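打印本页 | 电子邮件转发

社区通讯 · 手工与衣物

换季的时候,请好好对待毛衣

文:Asabe Babalola
2021年9月2日

各位邻居好。我来到这个城市已经第八年,中文还是写得慢,所以这一篇我写了三个晚上,请大家原谅我的句子有时候不太自然。

编辑请我谈谈毛衣怎样过夏天,又怎样从柜子里出来。在我长大的地方,人们几乎不穿厚毛衣,我是到了这里才学习的。我的第一件羊毛衫洗坏了,变得很小,只能给邻居家的孩子穿。从那以后我开始认真看洗涤标签,也开始向编织小组的阿姨们请教。

现在天气还热,但是我建议大家在九月初就把毛衣拿出来看一看。不要等到第一天冷了才找。拿出来以后先不要急着穿,放在通风的房间里半天,让樟木的味道散掉一些。如果发现有小洞,请马上把这一件和别的衣服分开,再检查旁边的几件,还有抽屉的角落。

折比挂好

毛衣有自己的重量,越厚的越重。挂在衣架上一个夏天,肩膀的地方会出现两个鼓包,衣身也会变长。有绞花的毛衣尤其要注意,绞花用的毛线多,所以更重。我的习惯是把它平放在床上,两只袖子折到后面,然后从下往上对折一次。太厚的只折一次就够了,折两次会在中间压出一条很深的印子。折得不整齐也没有关系,毛衣不是衬衫。
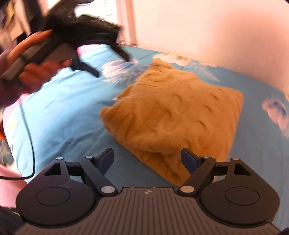 洗的时候

能不洗就不洗,这是编织小组教我的第一句话。羊毛晾一晾,味道就会少很多。真的要洗,请用凉一点的水,三十度以下,放一点点羊毛洗涤剂。我用的是Kikus牌子的,在菜市场后面的杂货店可以买到,别的牌子只要写明适合羊毛也可以。泡几分钟,用手轻轻地压,不要搓,也不要拧。

出水的时候要用两只手从下面托住。我以前是提着领子拿起来的,结果领子再也没有回去。然后把毛衣放在干毛巾上,连毛巾一起卷起来,压出水分,再打开平放着晾。晒太阳不好,黄色和红色都容易褪。

有一位读者来信问,洗过以后绞花变平了,还能不能恢复。可以的。趁毛衣还湿的时候,用手指顺着绞花的方向轻轻地捏,让它重新立起来。千万不要用熨斗直接压上去,蒸汽可以用,但是要离开一点距离。

如果毛衣起了球,请用小剪刀或者去球器,一次只处理一小块地方,把布料放平,不要拉紧。袖子下面和腰的两侧起球最多,别的地方常常不需要动。

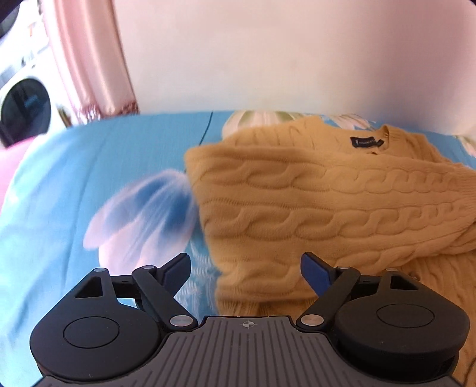 修补的日子

修补小组从这个月开始恢复活动,地点还是Stirnmont楼的底层,走Akgül面包店旁边的那个门。桌子上有针、补线和木头蘑菇,大家不用自己带。但是毛线的颜色很难配得刚好,如果您当时买毛衣的时候留下了一小团备用线,请一定带来。

没有同样颜色的线也不要紧。去年冬天我用深绿色的线补了一件灰色毛衣的手肘,开始的时候觉得不好意思,后来有三个人问我是在哪里买的。

请注意两件事。第一,带来的衣服要先洗干净。第二,很大的破洞我们一次做不完,您可能需要来两次或者三次。

关于毛线交换

今年一月的交换会一共收到536团毛线,比我们的柜子能放的多得多。剩下的一部分已经送给Davberg街的老年活动室,那里的几位奶奶织成了方块,现在正在拼毯子。拼好以后会在图书角展示,日期还没有定。

下一次交换会我们希望大家只带超过半团的线,并且把线团外面的纸圈留着。没有纸圈的线,我们很难知道是羊毛还是腈纶,如果混在一起织,洗的时候一边会缩一边不会缩。

如果您有关于衣物保养的问题,可以把纸条放进737号信箱,用中文、英文或者法文写都可以。我会慢慢地回答,请给我一点时间。

近期内容
· 樟木条要不要每年换
· 阳台番茄最后一次施肥
· 图书角新到的编织书
· 怎样给旧围巾收边
· 楼道自行车停放的新办法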